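The Tin with the Coins in It

Muchen Wei's grandmother kept her savings in a cracker tin, and when she died the tin came to Muchen, along with a note that said only "don't let the bank have it." Inside were 3 rolls of silver dollars and a stock certificate for Ustosow Mining, folded so many times it had gone soft as cloth.

Oh, that certificate! It had a border like a wedding cake and an engraving of a man leaning on a shovel. Muchen took it to work at the brokerage on the fourth floor of the Burkmont building and showed everybody, even the man who came to fix the copier.

"Worthless," said her boss, Pan, holding it up to the window. "Mines like this closed by the dozen. Frame it."

But she loved old companies, loved them the way other people love baseball, and she stayed late that night reading merger notices. Ustosow had been bought by a railroad supplier, the railroad supplier had been swallowed by a pipe maker, and the pipe maker (she actually stood up from her chair at this point) had changed its name in July of some year before she was born. The new name was Clurneo. Clurneo was on her screen every single morning! She had sold it to dentists!

She wrote to the transfer agent. She wrote again. She learned what an escheat office was and spent a lovely hour on the phone with a clerk there who was every bit as excited as she was, and who kept saying "hold on, hold on, there's another split." Her grandmother's paper, it seemed, had been quietly having children for decades. It came to 1,591 shares.

Pan did the multiplication on the back of an envelope, then did it again.

"You'll sell," he said.

"Some of it," said Muchen. "Over 2,000 dollars of it, anyway, for the roof. Then I'm going to sit and read every annual report they ever printed."

"Nobody reads those."

"She did. She wrote in the margins." 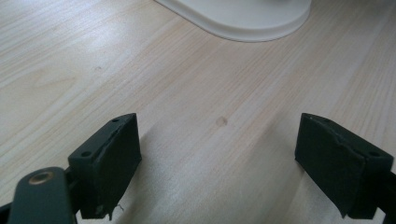 BURKMONT, 9/1/22

Dear Auntie,

The money for the roof is on its way, so please call the roofer before he finds another job. I have kept the silver dollars just as they were. Pan wants me to put them in a vault and I told him what the note said, and he laughed so hard he had to sit down.

Do you remember if Grandma ever talked about a second tin? The clerk found one more name on the old list, spelled a little differently, at your old address. Look behind the flour!

Your Muchen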